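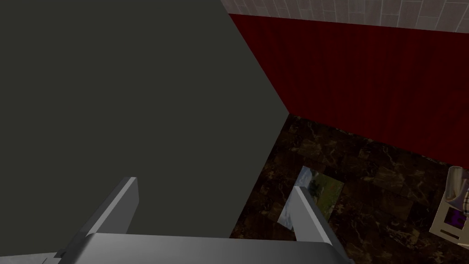
Right, the gripper thread. Several of you asked how Postis is getting on, and one of you asked in a tone I didn't care for.

For newcomers: Postis is an arm with a two-finger gripper on the end. There's a metal one bolted to a bench and a rendered one that lives in Fastside, our simulator. I look after both. The rendered one never needs grease, and takes up most of my week.

The complaint, as logged by Kittipong Thepsuriya: "fingers wrong". That was the whole ticket. I've had longer messages from my dentist.

What he meant was that the metal gripper closed on the middle of things and the rendered one closed slightly to the left of the middle. You won't notice with a box. You will with a pencil.

So, first job, open the fingers all the way in Fastside, leave them empty, and look along them from behind the base. Two plain grey plates leaning in towards each other with a good wide gap. If one leans more than the other in the joint readout, you've found it. Mine agreed with each other perfectly, so I hadn't.

I've given up judging the lean by eye from that view, by the way. With a dark panel filling the left side and brown marble tiles under the right finger, one plate looks heavier than the other whatever you do. Read the joints.

Second job, the mount. The gripper base sits on a wrist flange, and the flange has an offset typed in by hand. I know it was typed in by hand because the file has my initials on it, from August, next to the word "temporary".

The offset was fine. I was a bit put out. I'd been ready to be magnanimous about it.

Third job, the finger pads. On the bench the pads are rubber, held on with 2 screws each, and they wear. Thongchai Rojanasak swaps them and writes the cycle count on a strip of tape on the arm. Last strip said 893. The one before said 642. The one before that said "ask me".

Pads matter here for a dull reason. When we measured the metal fingers to build the model, one pad was new and one was worn down. The software took our word for it and put the closing point between the two surfaces we gave it.

So the rendered gripper had spent months faithfully copying a worn bit of rubber that went in the bin before Christmas. I found this oddly touching for as long as it took the kettle to boil.

The fix: fresh pads on both metal fingers, screws snug and no more (they go into aluminium and aluminium holds grudges), then measure again from the flange face to each pad. Same calliper, same person, same day. Write it down before you put the calliper away.

Then change the numbers in ONE place. We had them in the gripper file and again in the planner settings. Thongchai fixed one, I fixed the other, and for an afternoon the correction was applied with real enthusiasm, twice.

After that, the boring loop. Open, close on nothing, read both joints. Open, close on the test peg, read both joints. Tilt the wrist, do it again. I left it going over lunch and it had done 413 closes by the time I'd finished a sandwich and an argument about parking.

No drift. Both fingers reached the peg together. I closed the ticket with "fingers right", which I thought was in keeping.

A question from the replies: why bother testing in a furnished room when a blank grey world would do? For the pad check a blank world is fine and I'd use one. The room's for the next bit, when the arm has to reach past furniture and not clout it.

Same person, follow-up: does the marble floor slow it down? A little. I've got the red wall, the tiles and the floor all switched on at the moment and the fan on this machine sounds like it's trying to leave. Turn the textures down while you're only reading joints. I keep forgetting to.

Clearance, then. The base is broader than the fingers, so it's the base that hits things. Everybody watches the fingertips. Park the gripper close to a big flat surface, step the wrist round in small moves, and watch the back corners of the housing.

Our collision shape for the base was a plain block, square at the front, where the drawn housing has a soft rounded edge. It meant the planner refused moves that would've been fine. I've rounded the block. It now refuses fewer things, and the ones it still refuses are fair enough.

On the metal one I did the same moves at crawling speed with my hand on the stop button. Please do this. I know the simulator said yes. The simulator also believed in that pad.

Upkeep, for anyone running something similar. Wipe the fingers before you measure. Check the pad screws when you change pads, and once in between. If the pads go on new, re-measure, even if they came out of the same bag. Ours came out of the same bag and don't match.

And put the date on it. The file header now says "pads measured 7 January 2024, both new, K.T. holding the torch". The word "temporary" has been removed. I did hesitate.

Skukar next, the older arm by the window. Thongchai says it clicks. I've asked him where and he's done an impression of it down the phone, so that's the ticket so far.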